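# Folding magnetic chess set

A **folding magnetic chess set** is a portable chess set in which each piece has a small magnet in its base and the board has a thin sheet of steel, or something that behaves like it, beneath the printed squares. The board is hinged across the middle and closes into a flat case. It is one of the most likeable objects in the whole world of board games: cheap, tough, quick to lay out, and good for a proper game on a train table, a tent floor or a kitchen worktop.

## The board

Most folding boards are moulded in plastic and printed in black and white, with a dark border. The border usually carries the coordinates, numbers for the ranks and letters for the files, so that moves can be written down. A beginner who learns on a board with coordinates gets them almost for free, and can follow a newspaper game within a week or two.

The fold runs between the fourth and fifth ranks. On a good set the two halves meet so closely that a pawn can be pushed across the join without a bump. On a poor one there is a ridge, and a game with a lot of traffic in the centre becomes a little tour of it.

A folding board needs a flat surface but isn't fussy about what kind. It will sit happily on a patterned tablecloth, a tray or a picnic rug with a book underneath.
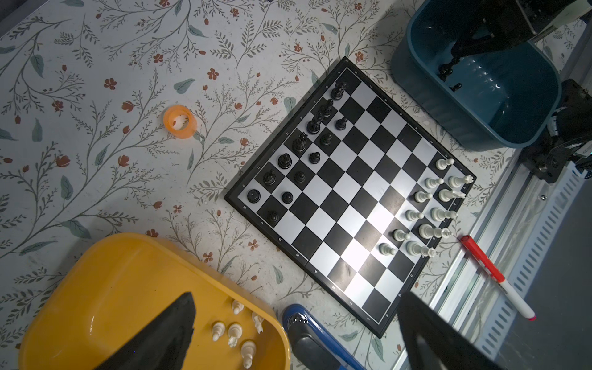
Players at the Uvenside club, however, have long complained that a busy pattern under a small board tires the eyes by the second game, and the club's handbook recommends a plain cloth for anything longer than a quick match. Others find that the dark border does the job of a plain cloth perfectly well.

## The pieces

The pieces follow the familiar tournament shapes in a smaller, simpler form. There are thirty-two in a full set. The king keeps his cross, the queen her pointed crown and the pawn its round head, and the rings turned into the stem of a wooden piece survive as moulded rings in the plastic. They are lovely little things to handle!

The magnet is glued or pressed into the base and often covered with a disc of felt. It should be strong enough to hold the piece when the board is knocked, and weak enough that lifting a bishop doesn't bring the neighbouring pawn along for the ride. The Ackermann pattern, much copied by other makers, has a wide base for this reason, and its magnets are set slightly above the felt so that the pieces still slide.

## Captured pieces

Where captured pieces go is a small question with a surprising number of answers. Many folding boards have a foam lining inside, but this can't be reached while the board is open and in use. Players therefore lay the pieces out beside the board, or drop them into a dish, a bowl or a shallow plastic tray. Smooth plastic works nicely, being easy to wipe and easy to tip out at the end, and a bright colour shows at a glance whether anything has been left behind.
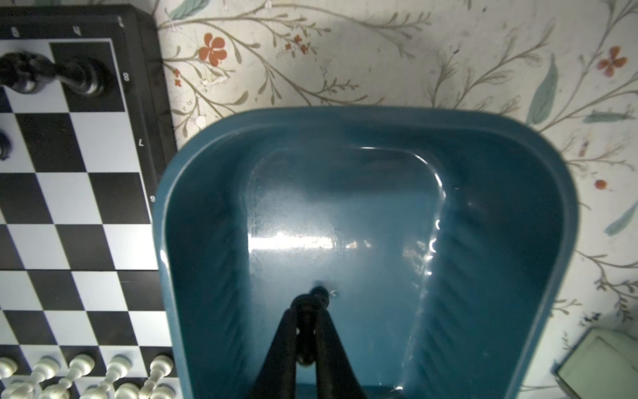
*A teal plastic tray beside the board. Its raised rim helps to keep small pieces from rolling away.*

Some households keep one container for each colour, which makes setting up the next game much faster. At Clidville, where the library lends out sets in bulk, every box goes out with two tubs, and the lending list (3209 loans at the last tally) has a column for missing pieces. The pawns go first, as anybody who has looked under a sofa will know.

## Setting up

The board is opened flat and turned so that each player has a white square in the right-hand corner. Rooks go in the corners, then knights, then bishops. The queen takes the square of her own colour and the king stands beside her, with the pawns filling the rank in front.
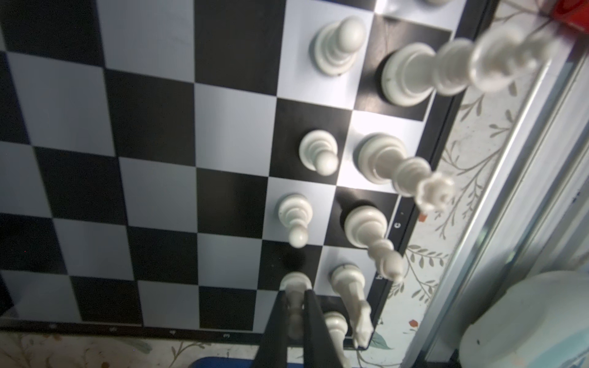
Many players like to put the back rank out first and finish with the pawns, as the tall pieces are easier to place with nothing in front of them. With magnets there is a particular pleasure in this, each piece giving a soft click as it settles. Children tend to love that click, and will set up a board several times over just to hear it.

## Care and repair

A damp cloth is enough for both board and pieces. Loose magnets can be glued back, taking care to keep the same face downwards. Felt discs are sold separately; the Estari refill pack holds 198, enough for six full sets with a few spare. The hinge is the part most likely to wear, and a strip of cloth tape along the underside will keep a tired board in play for years.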